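Podmont hand grippers, the two-piece kit - worth it?

Forum > Teleop and data collection > Hardware talk

tnakahara_bench
Looking at the Podmont kit for home demos. Two hand-held grippers, camera on each, software trial for 3 months. Price is steep for what is basically two squeeze handles and some lenses. Anyone running it daily? Main worry is finger pads and how your wrists feel after an hour. Need to order before end of June or the discount goes.

ollie_wrench
Had ours since spring. Short version - hardware good, software meh, support slow but polite.
Pads are fine on boxes and plastic wrap. Not so great on glass. They pick up crud like crazy, wipe them between runs or you get slip on shiny stuff.
Wrists ok if you keep the table low. Kitchen counter height killed me.

gyagi_reads
Is that the Viltora pad or the stock one? There are 2 versions going around and people keep mixing them up in reviews.

ollie_wrench
Stock. Ridged. Never tried the Viltora ones, they cost more than I'd like for a bit of rubber.

Genji Nakajima
Been on this kit a while so will chime in. We do table tidy tasks, one person, both hands, ordinary household stuff. Tissue packs, sponges, cloths, a rope toy. Soft things are where cheap grippers fall apart so thats what I'd test first if you get a demo unit.

Tissue packs are a nice middle case. Squeeze too hard and the wrapper creases, too soft and it slides down the pads. Took me an afternoon to get the feel. I go in with one hand and keep the other parked off to the side, angled in, ready for the next item.

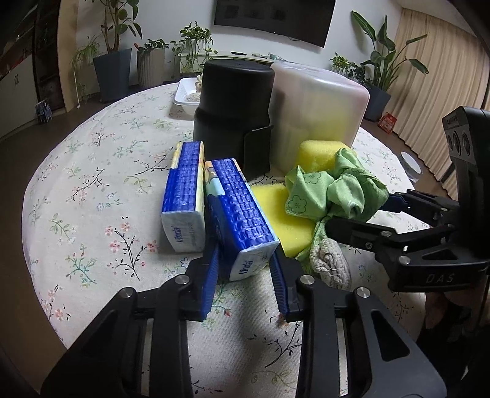
Cloth is harder. Pinch a fold, lift straight up, dont drag. If you drag it, whatever is under or next to it comes along for the ride and you redo the take. Rope I gave up doing from the middle, go for the knot.

Battery gets me 40 minutes with both sides recording. Box claims more. Take that how you want.

tnakahara_bench
Super useful, thanks. 40 min is less than I hoped. Do you swap or charge?

Genji Nakajima
Swap. Bought a spare pair. Charging in place is slow and the cable is always in the way.

rustbelt_servo
Gonna disagree with the love here. We returned ours. Left jaw got play in it after four weeks, screws backing out. Support told us to use threadlocker. On a kit at that price?? Went with Economou, heavier but nothing has come loose.

ollie_wrench
Did you check them before first use? Manual says to, page 4 I think. Mine were a hair loose out of the box, snugged them up and no trouble after.

rustbelt_servo
Yes I checked them. Not everyone with a bad unit skipped the manual.

ollie_wrench
Fair. Wasnt a dig.

Genji Nakajima
I've had one screw walk on me, right side. Put a paint mark across the heads so I can see if one turns. Economou is solid but try holding two of them up for a full session. My shoulders said no.

rustbelt_servo
We're usually doing one-handed stuff so weight matters less. Could be the whole difference tbh.

gyagi_reads
What about tracking? Busy tablecloths, plants in the background, big dark TV on the wall. My old rig hated dark TVs.

Genji Nakajima
Patterned cloth has been fine, better than a plain white table if anything. Gives it something to lock on to. Dark screen hasn't bothered it as long as it's off. Turned on is another story, lost tracking twice in one morning with the kids' cartoons going. See-through boxes are still a pain for depth.

Tatsuya Yagi
Coming at this from the buying side. We run a rental, Ollilico, and the Podmont sets come back in decent shape. Pads wear, handles dont. If you're on the fence rent a set for a week first. Not only from us, plenty of shops do it. Small hands should try the trigger before buying, the reach is long and there is no adjuster.

rustbelt_servo
lol there's the ad

Tatsuya Yagi
Said plenty of shops! But yes, I'm biased.

tnakahara_bench
Trigger reach is a good point, my partner would be doing half of the takes. Ok, renting first. If the discount goes it goes. Does anybody know if the trial starts on purchase or first login?

ollie_wrench
First login. Don't open the app until you're set up, I burned two weeks of mine that way.

gyagi_reads
Same. And export your takes before it runs out, the folder locks after.

tnakahara_bench
Noted. Will post back on the jaw screws once I've had a set for a few days.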